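Course materials: Electrical Principles, Level 2
Reading time: 3 min

Session 4. The solenoid

A solenoid is a coil of insulated wire, usually longer than it is wide. When a current passes through the coil, a magnetic field forms along its centre. An iron core placed partly inside the coil is drawn inwards. If the current is switched off, the field collapses and a spring returns the core to its resting position.

The strength of the field inside a long coil depends on the current and on the number of turns per metre.

Worked case. A coil has 400 turns and carries a current of 3 amperes. The product of the two, 1,300 being the upper limit for the Bergmann training coil, is 1,200 ampere-turns. The coil may therefore be used. With 200 turns and the same current the figure is halved.

Students should note that pull falls sharply as the air gap widens. Door locks and valves are therefore designed for a short stroke.

Preparation: read the Briltley notes on heating in coils before Saturday. Written answers are to be handed in at the start of the session.

Small push-pull type, with spring and plunger:

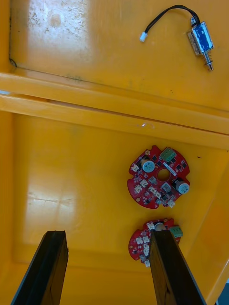

Grethe Laxdal asked whether reversing the current would push the core out again. It would not, as soft iron is attracted whichever way the field points.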